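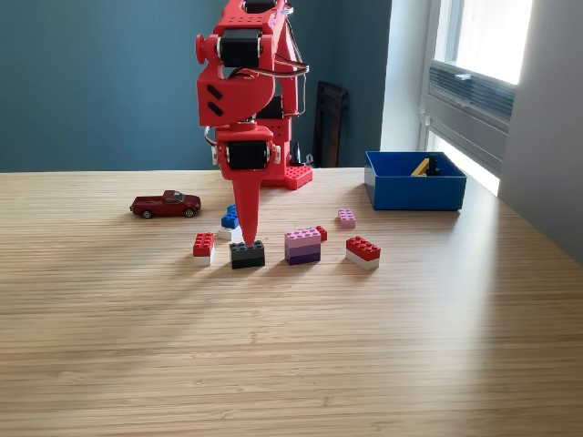

3. Planning your purchase

Read this section before you place an order for a Terkden desktop arm. It covers what to budget for, what to leave until later, and how much room you will need.

3.1 Decide what the arm has to do

1. Write down the tasks you want in the first term of use. Pointing, touching and pressing need only the cone tip. Picking up and putting away need the two-finger gripper.

2. If your list has both kinds of task, order both tools with the arm. Carriage is charged per parcel, and a gripper bought later costs a second delivery.

3. Choose your practice objects. Building bricks and small toy cars are cheap, easy to replace and come in enough shapes and colours for sorting work. Put them down as a separate line in the budget so that they don't come out of the spares money.

Note: The cone tip has no moving parts. Buyers who are unsure often start with it and add the gripper once the basic movements are working.

3.2 Printed parts: buy or make

4. Ask whether you have the use of a 3D printer. A full set of printed parts takes over 42 hours on the Lelosico printer used for our test sets. If you can't spare that, order the parts ready-made from Sestonbridge.

5. Order servos with the arm in either case. Allow 2 spare servos for each arm.

Caution: Do not mix servos from different suppliers on one arm. The mounting holes may line up when the gearing does not match.

3.3 Table and space

6. Allow a clear table at least 30 inches deep. The base plate goes towards the back, with the working area in front of it.

7. Leave room at one side for an open bin. A plain plastic one is fine. Check that the arm can reach over the rim before you buy several.

8. Look at the table at the time of day you expect to work. If you plan to fit a camera and the table is by a window, add a blind to the budget.
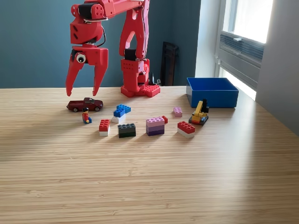

9. Add a line for running costs. We suggest 18 per cent of the purchase price for the first year, to cover servos, cables and reprinted fingers.

10. Send the finished list to Maëlys Marchal in the orders office. Orders for delivery in September should reach her before the end of June.

Note: Prices on the order form do not include a power supply. See section 4 for suitable types.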